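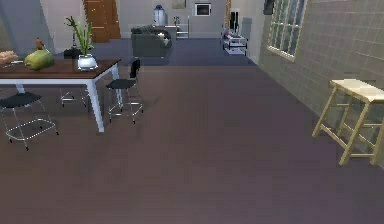

Dining end of the room, render. Brown floor in front, blue-gray beyond.

2024-09-26

I have spent most of my evenings since June on the floor finish for the Nasimgate apartment, and I want to write down how I compared products before I forget the details.

The room is large and open, with dining at one end. The existing boards are sound but the old varnish has worn through along the main walking line. Sanding was never in doubt. The choice was between a hardwax oil and a two-part waterborne polyurethane.

I made test panels from seven offcuts of the same board. Each was sanded to 120 grit, vacuumed, and wiped with a damp cloth to raise the grain, then sanded lightly again. Three panels got Nevness oil, three got Grurnier polyurethane, and one stayed bare as a control. All of them sat in the same closet for a week before I touched them.

Water first. I put a measured drop on each panel, covered it with a glass, and left it for 95 minutes. The polyurethane showed nothing. Two of the oiled panels had a faint ring that was gone the next morning. The third kept its ring. I think I wiped that one back too early, as the sheen was uneven before the test.

Abrasion was cruder. I taped a green scouring pad under a brick and dragged it 480 strokes over each panel, in sets, over several evenings. The oil dulled sooner, but the wear was even and had no visible boundary. The polyurethane held its gloss much longer, then scratched white. I tried a spot repair on both. The oil repair blended in after one coat. The polyurethane repair left a halo that I could see from across the closet.

Color is a separate matter. The oil warms the wood noticeably and the polyurethane barely changes it. Kırmızıgül sells a tinted first coat that narrows the gap, but it went on blotchy over the end grain and I dropped it.

Cost for the full area, including pads, rollers, and a rented edger, came to 3020 with the oil. The polyurethane quote was lower, but it assumed two coats and the data sheet asks for three on bare wood. With the third coat the difference is small enough to ignore.

I am going with the oil. Dining chairs get dragged, and I would sooner touch up a dull patch every year than sand the whole room again. Next is the moisture reading under the old radiator, where two boards are still cupped.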